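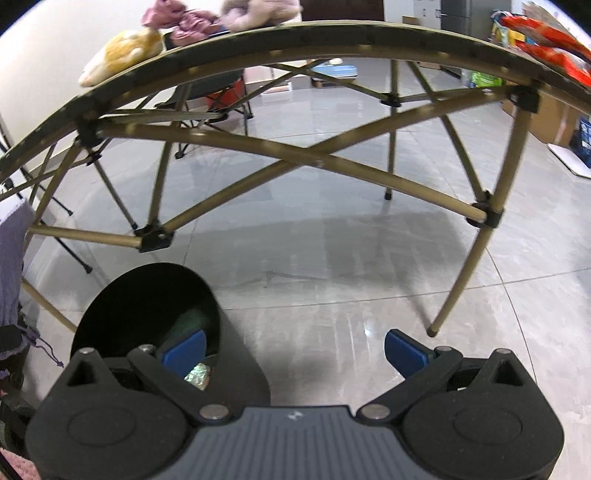 Where on the bed does the Jiltby sensor mat go?

Under the mattress, level with the sleeper's chest, with the cable leaving on the side nearest the wall outlet.

Section 3. Setting up the sleep mat

3.1 Before you start

Read this section to the end before plugging in the power adapter. You will need:

Jiltby sensor mat
Power adapter and cable (supplied)
Phone or tablet with the Wetska app installed
Home Wi-Fi name and password

The mat works with foam, latex and spring mattresses on a slatted, solid or box-spring base. It does not work with water beds or with air mattresses that adjust their own pressure overnight.

CAUTION: The Jiltby is a wellness product. It does not diagnose, treat or monitor any medical condition. If you use a pacemaker or another implanted device, speak to your doctor before using the mat.

CAUTION: Do not use the mat in a crib or a child's bed.

3.2 Placing the mat

1. Strip the bed and lift the mattress at the head end. Ask a second person to help with a heavy mattress.
2. Unroll the mat on the base with the printed side up. Do not fold it.
3. Slide the mat until its center line is level with your chest when you lie in your usual position.
4. Lead the cable out at the side of the bed. It must not pass under a bed leg or through a hinge.
5. Lower the mattress straight down. Dragging it sideways can crease the mat.
6. Check that both corners on the cable side are still flat.

Note: On an adjustable base, the mat must lie entirely on the upper section. Raise and lower the base once through its full travel and confirm that the cable stays slack.

Note: If two people share the bed, place the mat under one sleeper only. A second mat can be added later under its own profile – see Section 6.

3.3 Power and pairing

1. Plug the cable into the adapter, then plug the adapter into a wall outlet. Do not use a power strip that is switched off at night.
2. Wait for the light on the cable block to blink white.
3. Open the Wetska app and select Add device, then Mat.
4. Hold the phone next to the cable block. When the app shows the serial number, compare it with the label on the adapter and select Confirm.
5. Choose your Wi-Fi network and enter the password. The mat uses the 2.4 GHz band only.
6. When the light turns solid green, pairing is complete. The light goes out by itself after 5 minutes.

If the light blinks red, see 3.6.

3.4 Calibration

Calibration measures the empty bed first and the occupied bed second. Make the bed as you would for a normal night, with the usual pillows and covers.

1. In the app, select Mat, then Calibrate.
2. Keep people and pets off the bed until the progress bar is full.
3. When prompted, lie on your back and breathe normally. Do not talk.
4. Turn onto your side when the phone sounds.
5. Stay still until the second tone, then select Save.

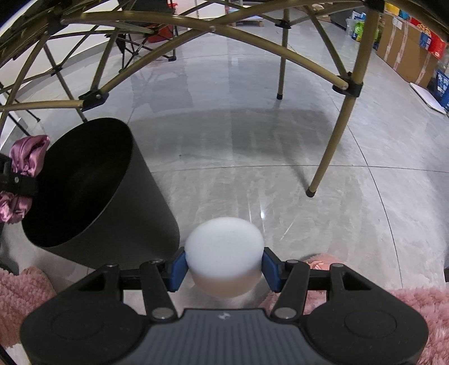 Repeat the calibration after changing the mattress, adding a topper or moving the bed to another room. Changing sheets or blankets does not require it. If the mat is moved by more than the width of your hand, calibrate again before the next night.

3.5 Choosing a profile

Two profiles are supplied. Flollitard records time in bed, restlessness and breathing rate, and shows a summary in the morning. Bravo records the same values and adds a wind-down reminder in the evening, timed from your average bedtime.

The mat needs seven nights to build a baseline. During this period the app shows nightly values but no trends, and the reminder in Bravo stays off. Nights away from home are skipped and do not reset the count. You can switch between profiles at any time without losing the baseline.

Note: Data recorded before the September firmware release is kept, but it is not used for the baseline.

3.6 Setup codes

674 – Mat not flat, or cable under strain. Lift the mattress, smooth the mat and repeat 3.2 from step 3.

677 – Calibration interrupted. Movement was detected while the bed should have been empty. Ceiling fans and washing machines on the same floor can also cause this code. Switch them off and repeat 3.4.

If a code remains after two attempts, unplug the adapter, leave it unplugged overnight and start again at 3.3. Have the serial number ready when you contact Wetska support.

Section revised November 6, 2025. Technical editor: Bimla Rawat.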